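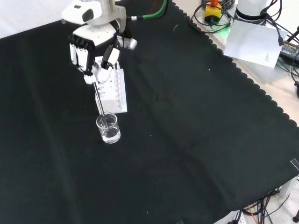 Ballarat, September

Growing copper sulfate crystals on the kitchen bench

If you've never grown a big blue crystal at home, you are in for such a treat! I started with one little jar and now I have a whole windowsill of them (my favourite is shaped a bit like a guitar pick).

What you'll need

Copper sulfate, from the garden centre or a hobby shop
Hot water
Two clean glass jars or beakers you will never use for food again
Something to stir with, glass if you have it
Coffee filters
Fishing line, a pencil, gloves and safety glasses

Copper sulfate is harmful if swallowed and rough on the eyes, so keep kids and pets well back and wear the gloves the whole time. It's also very bad for fish and frogs. Leftovers never go down the sink or onto the garden. I bottle mine, label it and take it to the council chemical drop-off.

Making the solution

Pour hot tap water into the first jar and add the powder a spoonful at a time, stirring gently until each lot disappears. Slow stirring really is the way to go, and a glass rod is lovely for it. Keep adding until a few grains sit on the bottom and refuse to budge. Let it cool for 40 minutes, then pour it through a coffee filter into the second jar.

Growing a seed

Tip a shallow layer into a saucer and leave it somewhere still overnight. You should find small crystals by morning, maybe more than you can use! Pick one with sharp edges and no little passengers stuck to it. Mine are usually 5 mm long.

Hanging it

Tie the seed to fishing line (this bit is fiddly, and I swear a lot) and wind the other end around the pencil. Make sure the solution is completely cool, or your seed will dissolve. Lower it in until it hangs in the middle, then drape a coffee filter over the top to keep dust out.

Now leave it alone. My best one took 19 days in the laundry cupboard, where the temperature hardly changes. If crumbs form on the line, lift everything out, rub them off and filter the solution again.

When you're happy with the size, pat it dry and brush on clear nail polish. Without a coating, the surface goes pale and powdery in dry weather.

Next month: alum, which grows clear and is much gentler to work with!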